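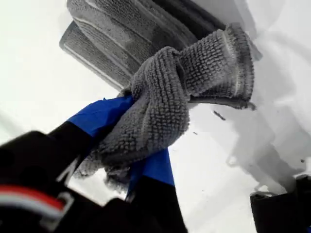 Gripper closing on a grey microfibre cloth, blue tape on both fingers.

Velelov two-arm folding kit: frequently asked questions
12 May 2025 format note: all dates on this page are written month first.
May 12, 2025 | By the Judeck support desk
3 min read

What does the kit include?
Two arms, two grippers, two wrist camera modules, the power supplies and a USB hub. The table is not supplied. Controller software is downloaded after registration.

What does it cost?
£449 per arm, ordered in pairs. Carriage is charged separately outside the UK.

Which fabrics can it handle?
Face cloths, tea towels and small microfibre towels. Looped fabrics are the easiest to pick up. Silk and thin polyester tend to slip and are not covered by the supplied routines.

Can I put tape on the fingers?
Yes. Cloth tape improves grip on smooth fabric. Keep it clear of the finger pivots and replace it when the edges lift. Run the gripper calibration again afterwards, as tape changes the closed position.

What surface should I use?
A flat, plain surface at least 80 cm deep. White or pale grey gives the best contrast with darker cloths. Lint and small marks do not normally affect detection. Strong shadows can, so use lighting from more than one side. 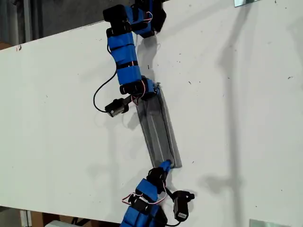
Do both arms have to work together?
No. Each arm can run alone from its own profile. Paired mode is needed for any routine in which both grippers hold the same item. In paired mode, a stop on one arm stops the other.

How should the cables be routed?
Leave enough slack at each joint for full travel. Move every joint through its range by hand, with the power off, before the first run.

Does it work with the Andrade controller?
Version 3 and later. Earlier units lack the second serial channel.

How long is the warranty?
Three years on the arms, one year on the servos and cables. Finger pads and tape are consumables.

Where do I get spares?
From Judeck directly, or from Piltus for orders within Ireland. Quote the serial number on the base of the arm. The next price list is due in September.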